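About Puswood

Puswood sells and installs floors, wall coverings and interior trim for homes and small businesses. We opened in 2000 with one showroom and a rented storage unit on the far side of town. Today the showroom, the warehouse and the cutting shop are all on the same lot at 1628 Warinora Road, and everyone who works for us works from there.

What we do

Most of our work is in houses that people are already living in. We replace worn floors, cover tired walls, fit baseboards and casings, and put in stairs and landings when the old ones no longer meet code. We also do waiting rooms, dental offices, day care centers and a few churches. We do not build additions and we do not do plumbing or electrical work. If your job needs either one, we will ask you to hire a licensed contractor and we will work around their schedule.

Our main lines are solid and engineered wood, cork, ceramic tile, sheet goods and wool carpet. We stock the items that sell steadily and order the rest. Ordered goods usually take longer in winter, and we give you the expected date in writing before we take a deposit.

How we started

The business began as a repair service. The first owners refinished wood floors and patched carpet for property managers, mostly between tenants. Customers kept asking where to buy matching material, and there was no good answer within an easy drive, so the company began keeping some on hand. Retail sales passed repair work a few years later. We still do repairs, including small ones. A single cracked tile or a loose stair nosing is a normal call for us.

In the early years we bought nearly all of our trim from Flimemis, a mill that cut to order and delivered by the truckload. When the mill's owners retired, we bought their saws and molding knives and moved them into our own building. Those knives are the reason we can match so many of the older profiles found in this area. Bring in a piece as long as your hand and we can usually tell you the same day if we have the pattern.

The design room

Customers who are choosing more than one material can book time in our design room. You can lay samples side by side under daylight bulbs and take them home for a week. For larger jobs, we can also draw up your room on the computer so that you can see wall finishes and trim together before anything is ordered.

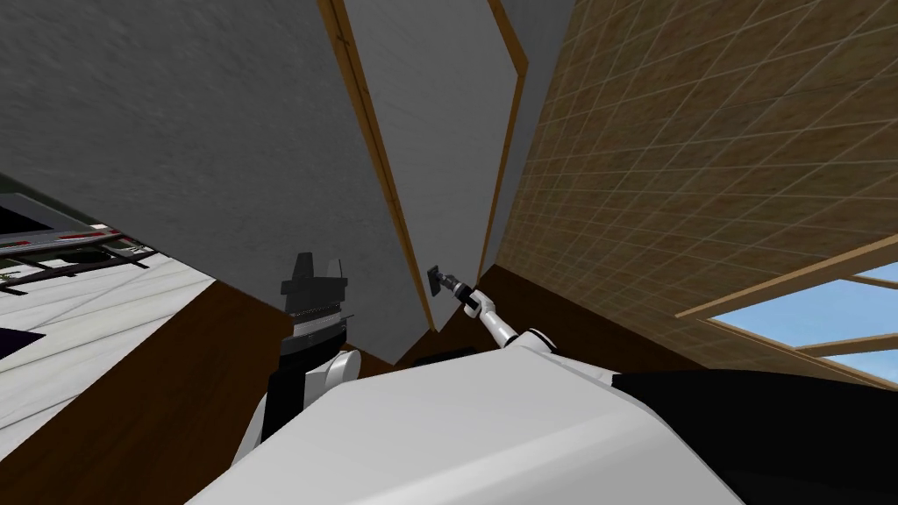
Computer rendering with speckled brown tile and honey-colored wood trim.

There is no charge for the first drawing. Changes after that are billed by the hour, and the cost is taken off your bill if you go ahead with the work.

Our installers

All of our installers are employees. We stopped using day crews some time ago after too many callbacks on glued floors. New hires spend their first months in the cutting shop and then go out with an experienced crew. A regular crew is 2 people, and the crew that starts your job finishes it unless someone is sick.

We measure every room ourselves before we order. We check the subfloor for moisture and for level, and we put the readings on your work order. If the subfloor needs attention, we price that separately and wait for your approval. Furniture moving is included except for pianos, pool tables, aquariums and gun safes.

Zupan Street workshop

We run a second, smaller shop on Zupan Street where we teach evening classes in basic home repair. Classes cover cutting trim, setting tile, regrouting and patching drywall. Tools are provided. Please wear closed shoes and tie back long hair. The schedule goes up at the start of each season, and the November classes tend to fill first. Gift certificates can be bought at the showroom counter.

Leftover material

Every flooring job leaves some material behind. We ask customers to keep a box or two for later repairs. Anything else in good condition goes on the remnant racks by the loading door, priced by the piece. Remnants are sold as they are and can't be returned. Bags of clean hardwood offcuts are free to anyone who wants kindling.

Warranty and service

We guarantee our labor for as long as the warranty on the material, or for 40 months, whichever is longer. Keep your work order, as it lists the product, the color lot and the adhesive used. If you have lost it, call the office and we will look it up by street address.

The showroom is open weekdays and most weekend mornings. You do not need an appointment unless you want the design room. Parking is in front, and the ramp is on the left side of the building.

Page last updated January 26, 2023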